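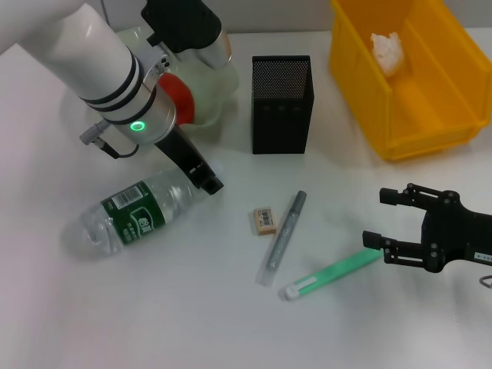 Green light on, bottle in front of it.

Quick one tonight, dinner's in the oven and I've been meaning to write this up since May.

So. Banau. The little town we stopped in on the way back from the coast, the one with the tower. I had it down as a fuel and toilet stop. Ended up staying two nights and reading every plaque in the place like a tragic old schoolteacher.

What got me was the names. Everything in Banau is called Verhoeven. Verhoeven Street, Verhoeven Bridge, the Verhoeven Reserve (nice shade, bad barbecues), and a Verhoeven Lane behind the bakery that goes nowhere and ends at somebody's bins. I assumed founder, or mayor, or the bloke who owned all the sheep.

Asked at the bakery. Founder, she reckoned. Asked at the pub. Flood hero, apparently, rowed people off roofs. Asked at the museum, which opens in the afternoon if you're lucky, and got a third version, which is that Verhoeven was the company that built the first bridge and stuck its own name on it, and the council was too skint to argue. No founder. No rowing boat. A contractor.

I love that. A whole town named by accident after the firm that sent the invoice.

The museum has the paperwork too, or copies of it. Long letters back and forth about the price of timber, a very grumpy one about a late payment, then a map where someone has written VERHOEVEN BRIDGE in pencil. The next map has it in ink. And off it goes from there. The street leading to the bridge gets the name, then the reserve at the end of the street, then the lane. I stood there longer than I should have. Missed lunch.

Now the tower. It's called the Nekard and it sits up on the hill behind the town, and the sign at the bottom says, flat out, that it dates from 1299. You can buy a tea towel with 1299 on it. I did buy a tea towel with 1299 on it.

But the stones are wrong for it. I'm no expert, I've done a couple of night classes and watched a lot of telly, but the bottom third is big rough blocks and then there's a line, really obvious once you've clocked it, and above that it's all smaller and neater with much skinnier joints. Different hands, different century I'd guess. The guide leaflet says nothing. The museum says the top was "restored", which covers a lot of ground, doesn't it.

Anyway I went up it. Narrow stairs, rope instead of a rail, pigeons. At the top there's a view over the river and you can see how the old town was laid out, a sort of squashed oval, with the newer bits spilling out the western side along the road. You can pick where the wall used to be from the way the back fences curve. No sign for that either! They've got the best thing in town and it's a line of back fences. I took a heap of photos and every one of them has my thumb or a pigeon in it.

The name's a puzzle as well. Nekard. Leaflet says it's from an old word for "neck", on account of the ridge. Could be. The chap at the campground said it was a person, a knight or a toll collector, depending on which end of the conversation you were at. After the Verhoeven business I'm not believing either of them without seeing a pencil map.

What bugs me a bit is the renaming. There was a plan a few years back to call the main square after something more "inviting", and they ran a survey, and what came out of it was Zistico Plaza. Zistico! It's not a person or a place or a river. As far as I could find out it was cooked up to sound cheerful. The locals I talked to still call it the Haymarket, which is what it was before, becuase it's where the hay got sold. The bus timetable says Zistico Plaza. The bus driver says Haymarket. I got off at the wrong stop on account of this and walked the last bit in the rain.

I get that a council wants people to visit. But you've got a square that told you in one word what went on there for centuries and you swap it for something that sounds like a tummy tablet. The old sign is still up on the side of the chemist, if you go looking. Cream letters on green, a bit flaky. Someone should look after that.

Though to be fair, I'd just spent a whole morning being delighted that the bridge was named after a builder's bill, so maybe in a hundred years some nosy visitor will be thrilled to bits by Zistico. The festival in the square drew roughly 2000 people last time, going by the poster, and I don't suppose many of them cared what it was called.

Practical stuff, for those who asked:

Museum is gold coin entry, cash only. Tower is free but the gate gets locked at 4 pm sharp and they do mean sharp. Wear proper shoes. The bakery does a curry pie that is worth the detour on it's own. Campground is fine, showers hot, bit of noise from the trucks early on. Don't bother with the lane.

I'm going to write to the museum and ask if I can see the originals of those letters next time. There's meant to be a box of council minutes as well that hasn't been gone through properly, and I'd like to know when the pencil map was drawn and who was holding the pencil. Also want to find out if there's any old drawing of the Nekard from before the top was done. If you've got family from out that way and there's a postcard in a drawer, please email me a scan, even a dodgy one.

Oven's beeping. More on the river walk when I get a minute.

Recent posts
The river that moved and took the boundary with it
Three churches, one bell
Tea towels I have bought, part 2
How to read a town map upside down
Why every old pub has a blocked-up door
Night class notes: mortar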